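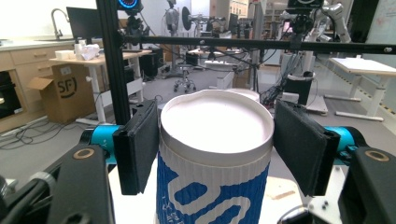 Flidora brings its paper cups in from the cold

2024-11-03
By the Kotian neighborhood desk
9 comments | 140 shares

If you've bought a coffee at Flidora any time since June, you'll know the problem. The cups live in a box under the counter, the box is always half collapsed, and the line stops dead while whoever is on shift fishes around for one that hasn't been squashed. I've stood in that line more mornings than I'd like to admit, usually without a hat.

Well, the box is going! The coffee counter is moving to the far end of Utari Hall before the winter market opens, and this week I went over to see how the cup sorting was coming along. I planned to stay ten minutes and stayed most of the afternoon (I had a cold drink and a warm radiator, so don't feel sorry for me).

The hall people have ordered 1,000 new cups for the season, and before those get opened they want the old ones sorted, nested and put somewhere sensible. It's not glamorous work, but I do love a good sort-out, and there was plenty to look at. Over the years the counter has collected cups in more than one print, mostly blue and white, and they've all been living jumbled together.

The table they're using has clearly seen a few markets already. It's white on top with pale wood along the edges, and it's picked up its share of scuffs and smudges. I was told it'll get a proper scrub before opening day, and I plan to hold them to that. 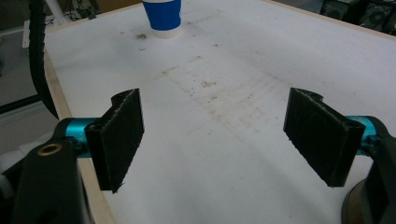 A blue-sleeved paper cup on the sorting table at Utari Hall, ahead of the scrub.

The sorting itself goes like this. Cups get picked up one at a time, turned on their side so you can see into them, and then nested into a stack with their own kind. Anything dented goes in a separate pile for the kids' craft corner, where last winter they became lanterns and one very convincing lighthouse. Lids are kept apart, and so are the ribbed cardboard sleeves — those get reused for as long as they'll stay round.

I hadn't thought much about sleeves before, but they've got a real fan club over there. The ribbed kind keeps your fingers comfortable without a second cup, and Flidora used to double-cup everything, which drove some of the regulars up the wall. The new rule is one cup, one sleeve, and if you bring your sleeve back you get a stamp on your card. Ten stamps used to get you a free drink. From this season it's 9, so somebody was listening to the suggestion box! 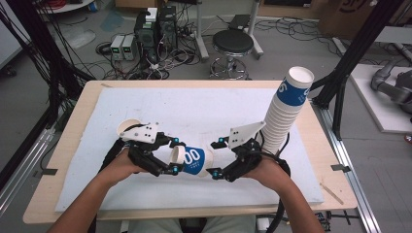

Nested cups leaning on the board, with another one held sideways in the middle.

A tall stack has a mind of its own, by the way. The taller it gets the more it wants to lean, and I spent a good while quietly rooting for the one on the right-hand side of the board. The plan for the new counter is to keep stacks short and stand them in 2 upright racks, one for each size, within arm's reach of the machine. The racks are coming from Sturkon, the shelving place out past the bus yard, and they should be in before the tables go up.

I asked about switching to mugs, as I'm sure some of you are about to do in the comments. There will be mugs, for anyone who's sitting down inside. The trouble is that most people at the market want to walk around with their drink, and mugs that wander off to the wreath stall have a way of never coming home. So paper stays for walking, and you can bring your own cup too and get a little off the price. I'll be bringing my ugly green one.

Prices on the plain coffee aren't changing. Hot chocolate goes up a bit, and I'm trying to be a grown-up about it. The spiced apple is back after skipping last year, and it's getting its own urn this time, so it won't run out before lunch the way it used to.

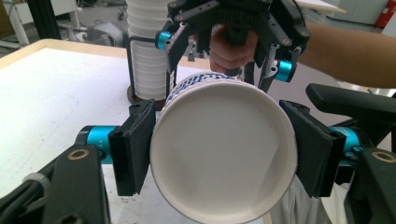
Want to pitch in?

The sorting carries on at Utari Hall all through this month, in the afternoons, and you can drop in for as long as you like. Come in by the side door, as the front one sticks. If you've got clean, unused paper cups left over from a party, they'll take those as well — any print, with or without lids.

Sign up for the Kotian newsletter and get neighborhood news in your inbox. Unsubscribe at any time.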